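July, late, at the kitchen table

What a day! I finally got the whole right hand of the Birkett through its service without having to phone Gerrit Van Wijk once, and I'm still buzzing. I had the manual from Ustinport open on my knees (page 402, the one with the tendon diagram, already has coffee on it) and went finger by finger, checking the linkages for play and wiping down the pins. I love those little linkages! You move one a hair and the whole finger answers.

Ilse Vermeulen had loosened 4 screws at the wrist last month to get at the cable and wrote the torque on a scrap of tape, bless her, so I set them all back to the same value. Then the wrist camera, which had drifted a bit to one side. I nudged it, ran the calibration, nudged it again. After 12 tries the numbers were inside what Endero asks for and I did a small dance next to the charger.

After that came the part I like best, which is letting it do something with a cushion and a sofa. Femke Vanhove stood by with the stop button and I called out the joint readings as they came up.
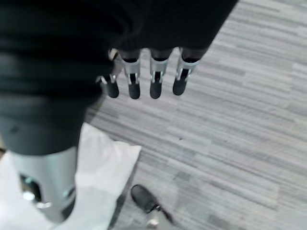 The hand with its fingers down, also both arms out by the side table with the teal cushion, and the cushion on the sofa.

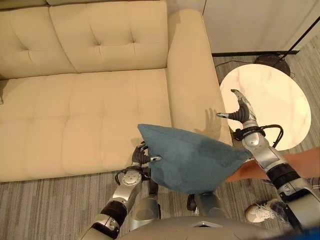
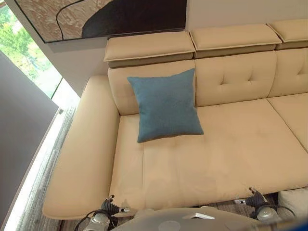 The left elbow still bothers me. There's a tick in it when it comes up slowly, and only when it comes up slowly, so tomorrow I want the cover off before anybody else gets in. Veerle Vandenberghe thinks it's the cable clip rubbing. I think it's the bearing, and we have a waffle riding on it. I also need to order more of the thin grease, clean out the drawer with the spare fingertips (6 of them are worn smooth and should have gone in the bin ages ago) and ask Mieke Van den Broek where she put the long hex key.

Bed now. Alarm set early for the elbow!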